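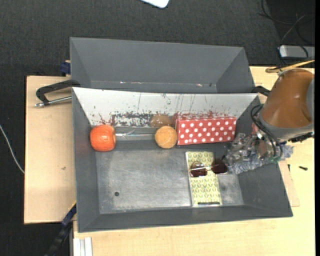

From: Parisa Zarei
To: Wolville Toy Library list
Date: 16th March
Subject: Re: gray bins, and what goes in them

Vicente Carrasco wrote:
> Two questions before the next sorting evening. First, are we keeping
> the gray bins or going over to the clear ones with lids that Bendell
> sells? Aicha says the clear ones crack. Second, what do I do with
> play food that has come back without its set? I have a shelf of it
> at home and my kids have started to think it belongs to them.
>
> Also the polka-dot box. Is that a toy or packaging? I have seen it
> in three different places now.
>
> Vicente

Vicente, all,

We're keeping the gray ones. They are scuffed and the light panel on the inside wall of one of them is in poor shape along the bottom, but the bins themselves are sound and the sloping sides make it easy to get small things out. Pejman tried a cleaning paste on marks like those in September and it took the shine off without taking the marks off, so please just use a damp cloth and leave it at that.

I'd like to work with two bins on the table. Things to be checked go in the front one, and the one behind stays empty until something has been looked over and wiped. Last time we used both for everything and ended up doing the same pieces twice.

Play food: bring it all in. The round orange and the bigger orange-red piece can go in together as loose fruit. I don't mind if they are from different makers or if the sizes don't match. Families borrowing the shop counter only want enough to fill a basket. Anything split or sticky goes in the trash.

The red box with the white dots is a toy, or at least it is now. It went out with the Brundbridge post office set as a parcel and came back when that set was retired. It has no label, which is why it keeps moving. I will put number 127 on it and it can live with the shop things.

If you find strips of shiny wrapping or tape in the bottom of a bin, take them out before you put anything else in. Small children pull at them.

Behrouz asked about the catalog. The old cards stop at 2000 and I would like to start the new ones at 3000 so we can tell them apart — no need to renumber anything that already has a card.

Doors open at 6. Park on the side street if you can, as the front spaces are needed for people dropping off bigger items.

Parisa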